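Reltier Tabletop Handling Cell: Operating Rules and Their Basis
Project report, second-year automation course
Hedvika Jireš and Kvido Paulík
September 10, 2021

1. Scope

The report sets out the working rules we wrote for the Reltier cell, a single robot arm mounted beside a table and used for pick-and-place exercises with kitchen items. It covers the layout of the table, the behaviour expected of the operator, the limits placed on arm speed and grip force, and the record kept for each run. It does not cover electrical maintenance or the choice of control software, both of which are dealt with in the Matbridge group's report.

When we took over the cell there was one page of instructions, last changed in December. It described how to switch the arm on and off and how to reach the emergency stop. It gave no guidance on what may be placed on the table, who may stand near it, or what counts as a finished run.

2. Standards consulted

Three documents were read in full or in part: ISO 10218-1 and ISO 10218-2, on the safety of industrial robots and of robot systems, and ISO/TS 15066, on collaborative operation. None of them was written with a teaching bench in mind. We used them as a source of questions and did not attempt to show conformity. A teaching cell still falls under the department's own risk assessment procedure, and our rules are attached to that assessment as an annex.

The most useful idea for our purpose was the separation of the robot from the application. An arm that is acceptable on its own can become hazardous through the tool it carries, the object it holds, or the furniture next to it. A gripper with two fingers closing on a thin rim presents a pinch point whatever the arm is doing. A fixed edge beside the table creates a place where a hand can be trapped. Both cases are now listed separately in the risk assessment, where before they came under the single heading "robot movement".

3. Table layout

Rule 3.1. Every object on the table must be named on the run sheet before the arm is enabled. Objects not on the sheet are removed.

Rule 3.2. Objects are placed so that the gripper can approach each one with its jaws open without touching a neighbour. Where this is impossible, the sheet must state the order of picking.

Rule 3.3. Items that stand on edge, such as a plate in a rack, are treated as unstable. The approach to them is made at reduced speed.

Rule 3.4. Food items may be real or toy. Containers holding liquid must be closed, and the operator checks the cap by hand.

Rule 3.5. The holes in the table top are kept clear. No small object may be placed over one.

The layouts used in our trials mixed rigid, hollow and irregular shapes on purpose. Perforated items proved the most awkward to write a rule for. A finger tip can catch in an opening, and the force reading then rises in a direction the program does not expect. Our answer was to require a rim or handle grasp for any perforated item.
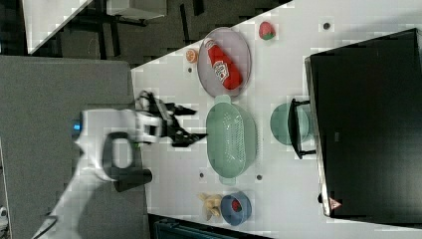
Figure 1. Gripper with jaws open beside the colander. The green plate stands on edge in the rack (Rule 3.3).

Rule 3.2 was rewritten twice. The first version asked for a fixed clearance between all objects. Kvido Paulík pointed out that a fixed value is too strict for low objects and too loose for tall ones, as the wrist housing is wider than the fingers and passes over the first but not the second. The present wording refers to the approach path instead — it takes longer to check, but it describes the fault we want to prevent.

4. Operator conduct

Rule 4.1. One person is the operator for the whole run. A change of operator ends the run.

Rule 4.2. The operator keeps the emergency stop within reach and does not use a telephone.

Rule 4.3. Hands stay off the table while the arm is enabled. If an object falls, the arm is disabled before it is picked up, including when it has fallen to the floor.

Rule 4.4. Long hair is tied back and loose sleeves are rolled up. Lanyards are removed.

Rule 4.5. The floor within reach of the arm is kept free of chairs and bags.

Rule 4.3 met the most resistance from other students. Disabling and enabling the arm interrupts the work, and the temptation is to reach in while it is standing still. A stationary arm may be waiting for its next command, and nothing visible at the gripper separates that state from a completed program. We did not relax the rule. Medrano, which supplies the gripper fingers, was asked whether an additional signal lamp could be fitted; no reply had been received at the time of writing.

5. Speed and force

Arm speed is limited to 100 mm/s within the last part of any approach. Outside that zone the department's general limit applies. Grip force is set per object class, and the class is written on the run sheet. There are 4 classes: rigid, hollow, soft and unknown. An object of unknown class is gripped at the lowest setting and may be dropped, which we consider an acceptable result.

6. Records

Each run produces one sheet and one log file, stored in the Flusomport archive under the same number. During the project 554 runs were recorded. A run stopped by the operator is kept and marked as stopped. Early in the work such runs were deleted as failures, and with them went most of the information about near misses. We recommend that deletion rights be withdrawn from student accounts.

7. Open points

The rules do not say how an observer should be positioned when the operator is being trained. They also assume a single arm; a second one would require Section 4 to be written again. The rim grasp requirement has only been tried on colanders and should be checked on wire baskets before it is relied on.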